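[farkura-users] Re: Crumpled packets and how much tidying to leave in the demos

From: Sunita Ahuja
To: farkura-users
In reply to: Somkiat Phetsri

Somkiat Phetsri wrote in January:

> We are moving from boxes to soft items and I would like to hear from
> people who record with hand-held grippers in homes. With boxes our
> policy does well. With foil packets and tubes it closes the fingers
> in the right place and then comes up with nothing, or with a corner.
>
> 1. Do you flatten the packets before each take, or leave them as
> they fall?
> 2. Do you keep takes where the person misses the first time?
> 3. Patterned tablecloths. Suwannarat wants everything on plain grey.
> I am not so sure.
> 4. One hand or two?
>
> We have 3,111 takes so far, nearly all of them boxes, so I would
> rather change the method now than after the next lot.
>
> Somkiat

Hello Somkiat,

We have been on soft items since the autumn, so I can answer most of this. Our task is clearing small things from a table, with the person holding a gripper in each hand. No arm is present during recording. We replay on the Wenell arms later.

On 1, leave them as they fall. We flattened ours for the first batch and the policy learned that a packet is a flat rectangle with four corners. When it met one that had been squeezed in the middle it went for the place where the corner ought to have been. Now the person drops the items on the table from a low height and starts from whatever comes of it, touching packets included. Nothing gets straightened unless it has gone on the floor.
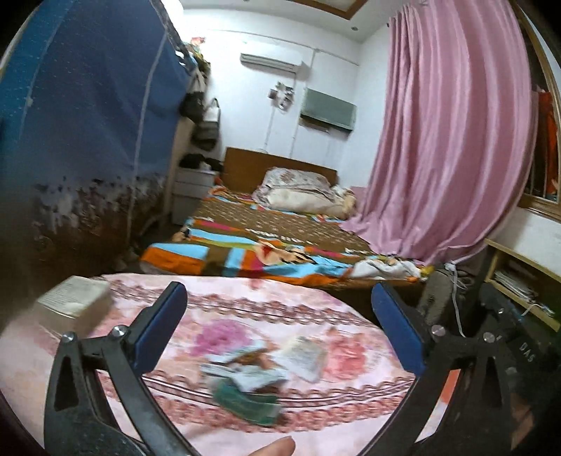
Packets lying in a loose group in front of the gripper, bedroom table with the flowered cloth.

The group matters more than the single packet. If two packets overlap, the person has to decide which comes first, and people are not consistent about that. We wrote down one rule - nearest first, unless something is lying on it - and the replay got noticeably less hesitant. Before the rule it would hover between two packets until the 30 second limit ran out.

On 2, yes, keep the misses, but mark them. We keep a take if the person recovers without putting the gripper down. A slip followed by a second grasp is useful, and it is close to what you describe with the corners. What we throw away is any take where the other hand comes in to help with bare fingers, or where someone stops to talk. Out of the last batch we threw away 29, mostly for talking. Please also ask your people to close the gripper slowly on foil. A quick squeeze pushes a light packet out forwards, and the recording then shows the fingers shutting on a packet that has already gone.

The other thing that helped was asking for a standing fold. If a packet has any part sticking up, take it by that part. If it is quite flat, push one edge with a fingertip until it buckles, then close on the buckle. It feels slow to the person doing it and they will try to skip it. 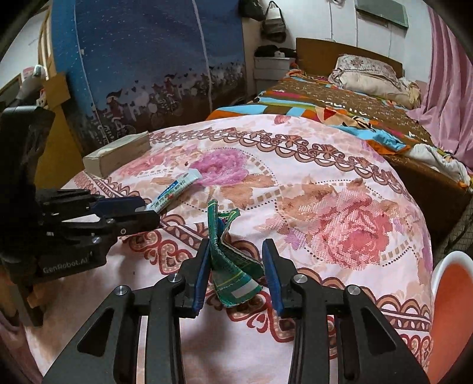

Tubes are easier than packets as long as you take them across the body. The flat end is tempting and it does grip well, but the heavy end then swings and you get a lot of wobble on the way to the box. We ask for the middle.

On 3, I would not go to plain grey. We tried it for comparison with 9 people recording on both surfaces, same items. The grey takes trained faster and did well on grey. On anything printed the fingers went for flowers. The printed cloth takes were slower to train but held up on both. If Suwannarat needs grey for their own checks, record a small share on it and keep the rest on whatever people have on their tables. The same goes for what is behind the table. Leave the bed, the bags and the curtains where they are. Do watch the light from a window, though, as the shadow of your own gripper can fall right over the items.

On 4, two hands if you can manage it, even when only one is working. Our people tend to park the idle gripper near the next item, and the policy has picked that up. The trouble is that some park it high and some rest it on the table, and mixing the two gave us arms that twitched between takes. Choose one. We chose low and to the side.

I have not looked at sachets with liquid in them. The Rivadness people said they might, but I have not heard from them for a while. If anyone from there is reading, please write to the list.

I can send the instruction sheet we hand to new recorders if you want it. It is two pages and the second is only about charging.

Regards,
Sunita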